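Workshop Notebook, Hukik Laboratory, Brick Room
Entry for Monday, February
Unit: hand-held gripper no. 18
Entered by: Wenche Sæther
Read and initialed by: Leif Hellström

Reason for entry

Unit 18 was returned to the bench at 8:40 with a note from Mikkel Norðdahl stating that the fingers no longer closed evenly and that the marker pose was dropping out in a share of his recordings. The last service entry for this unit was made by Teodor Boström. At that service the finger pads were changed and the marker mount was left alone. The cycle counter has since advanced by 3000 closures, which is the interval agreed for inspection, so the full inspection was carried out together with the repair.

State on arrival

The housing was sound. No cracks were found at the screw bosses. The trigger returned fully under its own spring, although with a slight drag over the last part of its travel. Battery contacts were clean. The lens had a fingerprint on the lower half and was cleaned with the blue cloth before anything else was done. Colleagues are reminded that the blue cloths are for lenses and the gray ones are for everything else. Two gray ones were in the lens drawer this morning.

With the fingers fully closed, the left finger reached the center line before the right one. A 0.2 mm feeler gauge passed between the pads at the tip and would not pass at the root. The same reading was obtained three times. The note from Norðdahl is therefore confirmed as to the fingers.

Marker and bracket

The marker cube was examined next. The printed face was flat and the edges had not lifted. The bracket screw nearer the housing turned by a quarter turn under light finger pressure on the driver, and this alone could account for a pose that wanders. The screw was removed, the old thread lock was cleaned off with the brass pick, and the screw was refitted with fresh compound. The second screw was tight and was not disturbed.

Before closing the job a view was taken through the unit's own camera to confirm that the marker could be seen whole and that the bracket did not cover any part of it. 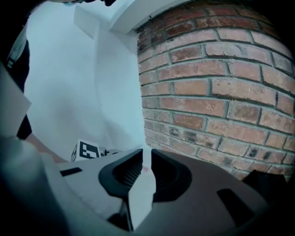 Unit camera view toward the brick wall. Marker on its white cube at left, metal bracket to the right of it.

The usual remark about this lens applies: the courses of brick bow strongly toward the side of the view, and the corners go to black. Both are normal for the type and are handled in calibration. They should not be reported as faults. Iwasaki has asked that the brick wall be kept as the standard background for the first check, as the mortar lines make any smear on the lens easy to find. I agree with this and have added it to the bench card.

Finger linkage

The lower cover was taken off (four long screws, two short; the short ones go at the trigger end). The cause of the uneven closing was found without much searching. The clamp on the left link had crept along its shaft, leaving a bright ring where it used to sit. The shaft flat was not damaged. The clamp was moved back to the scribed line and tightened to the value on the card.

The right link was within tolerance. Its bushing showed a little gray dust, which was wiped away, and one drop of the light oil was applied. No oil is to be used on the slides themselves. This has been written in the notebook before and I write it again because the slides on this unit carried a film of oil with lint in it, and that film is the likely source of the drag noted at the trigger. The slides were cleaned with alcohol, left to dry with the cover off, and run by hand until the motion was even.

The clamp screws on the left link are of the older plain pattern. The newer set from Jevex has a patch of locking material already on the thread. Four sets were in stock under part bin 431 and one set has been fitted. Bin quantity has been changed on the sheet.

Closing check

After reassembly the gauge reading was repeated. The 0.2 mm gauge no longer passes at the tip or at the root, and the 0.05 mm gauge is held at both. The trigger drag is gone. The counter was reset to zero at 10:55, with the next inspection due at 3000.

Second unit

While the bench was set up, a shorter check was made on the spare unit, which has the light gray body and the mesh-faced pads. This unit had no complaint against it. It was included for comparison, as Boström had asked whether the mesh pads sit properly in their recess when the fingers are brought together. The pads were pressed at each corner with the plastic spudger and none of them moved. The mesh was brushed out with the soft brush.

The camera check on this unit was made looking down the length of the room.
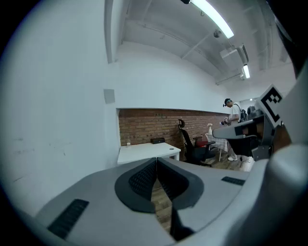
Spare unit, light gray body. Mesh-faced fingertips meeting in a narrow V, marker at the right.

The gap below the fingertips, where the floor shows through, is a feature of the pad shape and has no bearing on grip at the tip. It has been queried twice by new colleagues. The marker on this unit sits at an angle in the camera view, and its position agrees with the drawing. Please do not attempt to straighten it.

One point for the person keeping the calibration file. With the unit pointed down the room, the long ceiling light is in view and is very bright. Exposure should be set with the light in view and then locked, and the marker should be checked for detection afterward at the same setting. If exposure is set against the floor first, the white field of the marker may wash out when the unit is raised. This was seen on an earlier unit at the Pulham site and took most of an afternoon to trace.

Detection test

Both units were run through the short detection test on the bench computer. Unit 18 was moved slowly by hand through the tilt positions on the card, then held still on the foam block. Marker detection was held in every position on the card. The spare unit lost the marker once, at the steepest tilt to the left, and recovered when the tilt was reduced. The card allows one loss at that position. The result is recorded as a pass, with the remark that the test should be repeated if the unit is issued for any task with much wrist rotation.

The result files are in the bench folder under the unit names. The older results have been kept for comparison and should not be overwritten.

Parts and materials used

Link clamp screws, Jevex, one set, bin 431
Thread lock, medium, bench bottle
Light oil, one drop
Alcohol wipes, two
No pads changed on either unit

Open items

The torque driver is past its check date by its own label. It was compared with the driver from the Baxter bench and the two agreed closely enough for this work, but it should go out for checking this month. Hellström to arrange.

The bench card still shows the old screw pattern for the left link. I have marked the correction in pencil. Iwasaki to issue a new card.

Norðdahl to run unit 18 for one full session and enter the closing gauge reading here afterward, at tip and root, before any cleaning is done. If the left finger leads again, the shaft is to be taken out and measured, and the unit is to be held back from issue until that has been entered.

Unit 18 released to the rack at 11:40. Spare unit returned to its case.

W. Sæther

Added at 15:10, L.H.: Entry read. Torque driver packed for dispatch. Use the Baxter bench driver until it is back, and sign for it.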